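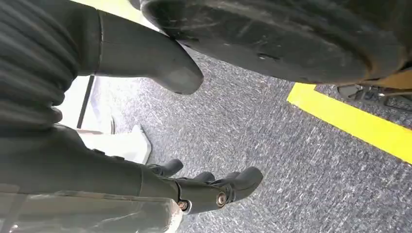
Where does the money go when you press deposit on Toltano?
Into a wallet that Toltano controls, and the balance on your screen is only a number they type in.

Orlando, I'd hold off telling people it's fine. A payout of 88 dollars proves very little when they're sitting on 1436 of yours. Have you tried taking out the lot? And who are Sodengate, the "auditors"? I can find a web page and no company number.

Rocío Urrego

On 2022-06-04, Orlando Lozano wrote:
> I put in 1436 dollars and the account is growing nicely.
> Took out 88 as a test and it came through the same day.
> Sodengate have audited them, so I can't see the problem.
> Milagros says she was asked for a 101 dollar "release fee"
> but I think she ticked the wrong box.

I'd want to see that fee request, Milagros. Please don't pay it.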